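Can a Robot Arm Do Your Fiddly Jobs Yet? How to Find Out With Two Gears and a Rail

Posted by Joni Keskinen in Workshop How-Tos

Every August my brother-in-law asks me when he can buy a machine that will fold his shirts, fix his blinds and put the kitchen drawer back on its runners. I tell him soon. I have been telling him soon for long enough that he has learned to do the drawer himself.

Still, it's a fair question, and it deserves a better test than the videos where an arm waters a plant to piano music. My favorite is a small assembly job: putting a toothed gear on a pin so it meshes with its neighbor. A surprising share of household and shop-floor repair comes down to the same motion. You line up a hole you can't see with a peg you can barely see, and then you wiggle. People are superb wigglers.

What you need

A length of slotted aluminum extrusion. Offcuts are fine.
Plastic spur gears in two sizes, with a raised hub on each.
Something to act as an axle, and screws that fit the slot.
A mat or board in one plain color. Teal is kind to blue gears.
One arm for the easy version, two for the ambitious.
A notebook, and a drink of some kind.

Step 1. Do it yourself first

Mount the rail, put the gears on, turn them, take them off. Do this 5 times and time yourself. Siiri Manninen, who shares my bench and is better at everything on it, says to do it once more wearing winter gloves, as that's closer to what the arm is working with. She's right, and it's humbling.

Step 2. Decide what "done" means

Write it down before you start. Mine says: gear fully seated, teeth engaged, turns by hand without skipping, nothing on the floor. If you leave this until afterward you will find yourself awarding points for effort. I once gave Wolta, our older arm, a pass for setting a gear down very politely next to the axle.

Step 3. Start with the gear already on

Skip picking things up for now. Fit the gear by hand and have the arm approach it, with the fingers aimed at the hub. Grabbing the rim is tempting, but then your fingertips are sitting where the neighboring gear's teeth want to be.

Check the approach from the wrist camera as well as from farther back. The two views disagree more than you'd expect. From the wrist, the fingers fill half of what you see and the hub can slip down behind the tips just as you start to care about it. From overhead the whole layout is clear and the last quarter inch is a guess.

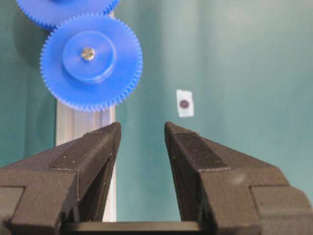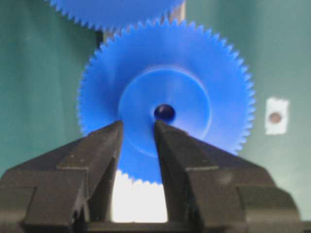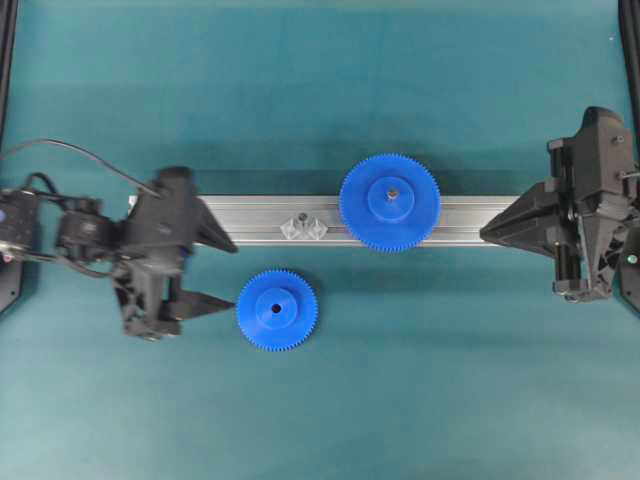
First two: the wrist view, with the fingers below the hub. Last: the bench view, with the rail between both arms and the small gear lying on the mat.

Step 4. Close, hold, let go

Close the fingers on the hub and stop. Don't lift. Open again. If the gear has shifted, your fingers are arriving unevenly, and one of them is doing the pushing while the other takes the credit. Fix the angle before you go any further.

When that works, pull straight off the axle. Straight is the whole trick. A gear that tilts will jam on the pin, and an arm that has no feel for jamming will keep pulling with great confidence.

Step 5. Put it back

Now the hard half. Bring the gear over the axle, lower it until it touches, and add a small circling motion. When the hole finds the pin, lower the rest of the way, then rotate a hair in each direction so the teeth can drop in beside each other.

Onni Kemppainen talked me into logging every try, and I recommend it even though it's dull. We kept going to 344 tries on the putting-back step alone, and 103 of them met the written definition from Step 2. I did all 5 of mine, in case anybody is keeping score at home.

Step 6. Make it slightly unfair

Slide the rail over an inch. Turn it a few degrees. Change the lamp. Swap in the small gear. A setup that only works with everything exactly where you left it has learned your bench, and your brother-in-law doesn't live on your bench.

If you have two arms, let one steady the rail while the other handles the gear. It sounds like twice the help. For the first few days it is twice the arms to keep from hitting each other.

So, can they do chores yet?

Some, slowly, if you set the table first. Bolted down in one spot with good light, on a part that never changes, an arm will outlast you and never ask for lunch. Loose parts on a mat are another matter, and a kitchen drawer is a good way past that.

Veikko Harju is trying the same test with a belt in place of the gears and promises to send numbers. I'll add them when they arrive. Meanwhile, if your fingers keep knocking the gear sideways in Step 4, try slowing the last bit of the close by half before you change anything else.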